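The Plarska knitted cushion: one winter in

I bought the Plarska cushion in March, for the spare bed, from the Uddin homewares shop in Flirnville. It cost $35, and the tag promised a "cloud-soft brushed knit that keeps its shape for years". I've owned enough cushions to be wary of that sort of line.

My first complaint is the word "keeps". Out of the bag it was lovely and plump, I'll give it that. It's properly square and the filling reaches into the corners, so you don't get those sad empty ears that cheap cushions have. But plumpness in the first week proves very little. I gave it 11 weeks of ordinary use before writing this: reading in bed, a visiting niece, the odd nap. It has held up better than I expected, with one dip that comes back if you thump it from the sides.

The knit is where I have real doubts. A brushed finish means the fibres have been roughed up on purpose, and rough fibres pill. The shop assistant told me this one wouldn't. It has. There's a scatter of small white bobbles on the side that gets leaned on, and a fabric comb only takes off the worst of them. I'd call it a fair result for a cushion at half the price.

Colour is the other thing. The tag says "cream" and the online listing says "oatmeal". On our pale pink bedspread (the butterfly one) it goes from nearly white to light beige depending on the light, and I still couldn't tell you which name is right. It does suit the pink, though. I had expected it to look grubby.
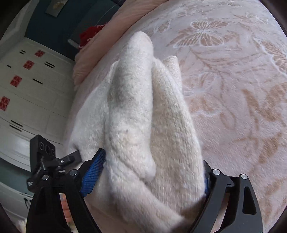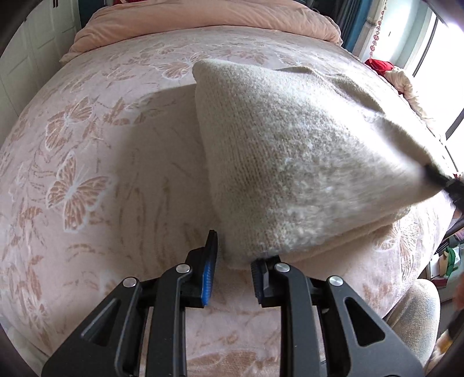 Rimantas Adomaitis wrote in after I mentioned the pilling in my last post. He has two of the same cushion on a couch and reckons I'm being too hard on it. His advice was to wash the cover inside out, cold, in a mesh bag, and to leave the comb alone for the first few months – he thinks combing early just pulls up more fibre. He also said the Drarkarent version, which he had before, went flat in a single summer.

I've tried the cold wash once. The cover dried in good shape and the ribbing hadn't stretched, but the bobbles were all still there, so I'm reserving judgement on the rest of his theory. I haven't owned the Drarkarent one and can't compare.

The listing boasts 2,000 happy customers. I'd like to hear from them again after a second winter.

**Comfort:** good, a bit warm against the face
**Shape:** better than expected
**Pilling:** poor for the money
**Would I buy it again?** On sale, yes. At full price I'd go for a plain cotton cover and put up with it being less cuddly.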